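Plorkivham (software)

Plorkivham is a control and perception package for robotic suturing on practice tissue. It is developed at Priltness and runs on the Menon motion controller. The package plans needle and thread movements, tracks the thread between stitches, and records each trial for later replay.

Architecture

The software is split into 4 processes: perception, planner, controller and logger. Perception labels pixels as thread, tool, incision or background and fits a spline to each visible piece of thread. Pieces that pass behind a tool are joined by a matching step that compares end direction and curvature. The planner receives the joined curve with a confidence value for each segment.

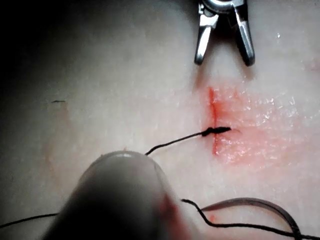 Larasati Raju
Perception software lead, Priltness

Knot tracking is handled apart from thread tracking. Once a knot lies across the incision, its center is used as a fixed anchor, and the thread leading away from it is traced outward toward the nearest tool tip. Glare on red-stained areas can break up the incision mask, so bright pixels are removed before the line is fitted. A tool tip close to the lens is often badly out of focus - its outline is then taken from the arm's joint positions and the image edge is ignored.

Control

The controller limits thread tension by slowing the pulling jaw when the traced curve straightens. Commands are sent at 80 Hz. If no valid curve arrives for 19 consecutive cycles, the arm holds its position.

Tooling

Trials are stored in the Drotetti log format, written by Juwita Sutanto. The regression set holds 775 labeled clips, and a replay tool runs any build against them without hardware.

See also: Visual servoing, Deformable object tracking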